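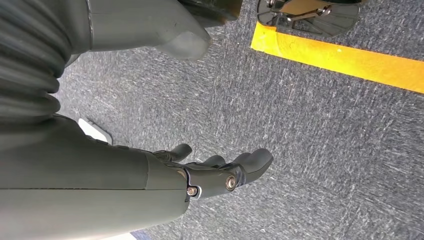
**Arm, post-fault inspection – Dotik unit, Wisatgate floor**
Date: 2022-09-07
Reason: uncommanded wrist rotation, followed by a stop that took its time
Status at end of checklist: **not released**

Marks: [x] pass, [ ] fail or open, [n/a] you can guess. Comments go under the item. "Looks fine" is no longer accepted as a comment after the February sheet, which used it on every line, including the one for the operator's signature.

## 1. Before touching anything

- [x] Main power off at the wall, lockout tag on
- [x] Battery disconnected
- [x] Arm supported before brakes are released
- [ ] Fault log saved before power off

The log was saved after power came back, so the first part of it is gone. What survives starts at entry 217 and opens with the controller reporting that everything is normal. Procedure says save first, then cut power. In fairness, the procedure was written by someone whose robot was holding still.

## 2. Forearm and covers

- [x] Shell panels seated, no lifting at the seams
- [x] No cracks at the wrist joint
- [x] Elbow bellows attached at both ends
- [ ] Bellows checked with arm fully bent and fully straight

Straight only. Bending it means power, and power means Section 5, and Section 5 isn't passed. Whoever reorders this form next has my vote.

Feel along the folds by hand as well as looking. A split in a dark bellows hides very well between two ridges, and the one we replaced last winter had been signed off twice.

## 3. Hand and wrist hardware

- [x] Fingers move freely by hand, no grinding
- [x] Fingertips undamaged
- [x] Large screw on the hand bracket, torque mark lined up
- [ ] Small screw next to it, torque mark lined up

No torque mark on the small one at all. It was tight when I tried it, but there is no way to tell if it was ever set to spec or just leaned on by someone in a hurry. Remove, clean, thread lock, torque, mark. Both screws get a paint line from now on, in a color that shows up on gray. The gray paint pen has been thrown away.

- [x] Cable slack at wrist, full turn each way, by hand
- [ ] Wrist encoder connector latched

Found it. The latch tab was sitting on top of the housing instead of behind it. Push it and it clicks. Leave it and it makes contact most of the time, and "most of the time" describes our fault report pretty well. When the signal drops, the controller reads a position of 882 counts whatever the wrist is doing, decides it is badly out of place, and goes to fix that with enthusiasm.

This is a likely cause and stays a likely cause until the fault has been made to happen on purpose. Do not write "root cause found" on the board. Somebody already did and I wiped it off.

## 4. Floor and working area

- [x] Yellow tape stuck down along its full length
- [x] Tape line still matches the reach drawing
- [ ] Nothing with wheels or legs inside the line during powered tests
- [ ] Loose items off the carpet

Both open items are for the next powered test. Check them right before power on, every time, with your own eyes. The line is yellow tape on carpet. It has no stopping power and the arm has never read the sign.

Anything on the floor within reach goes on the shelf by the door, even if it's small, even if you'll need it again in a minute.

## 5. Stop circuit

- [x] E-stop button on the pendant, drops power
- [x] E-stop button on the wall, drops power
- [ ] Stop time within limit
- [ ] Speed limit active in teach mode

The recovered log puts the stop at 2,522 milliseconds from button press to brakes on. I read it three times, hoping for a decimal point. The buttons work when tested with the arm parked. With the arm moving, the Garkar safety relay appears to wait for a "motion finished" message from the controller, a courtesy that was never asked for and should not be possible. Check the wiring against the Yatsenko drawing, page by page, and not against the photocopy taped inside the cabinet door, which is an older version with a coffee ring over the relay.

Teach mode: the speed limit box was unticked in the settings. It resets after a software update. Add it to the update steps.

Nobody was touched and nothing broke. The operator was outside the line and stayed there, so one part of the system worked as designed.

## 6. Before release

- [ ] Encoder connector latched, photographed, tie added
- [ ] Small bracket screw reset and marked
- [ ] Relay rewired to cut power directly, with no waiting on the controller
- [ ] Stop test, arm moving at low speed, 7 runs, every time written down
- [ ] Same again at working speed
- [ ] Fault reproduced with connector half out, then gone with it latched
- [ ] Old photocopy removed from cabinet door
- [ ] Second person has read this sheet and initialed it

A stop test with one slow run is a failed test. Averages don't count. Please don't send me an average.

Lockout tag stays on until every box in Section 6 is filled. The tag key is in the office, in the drawer that sticks.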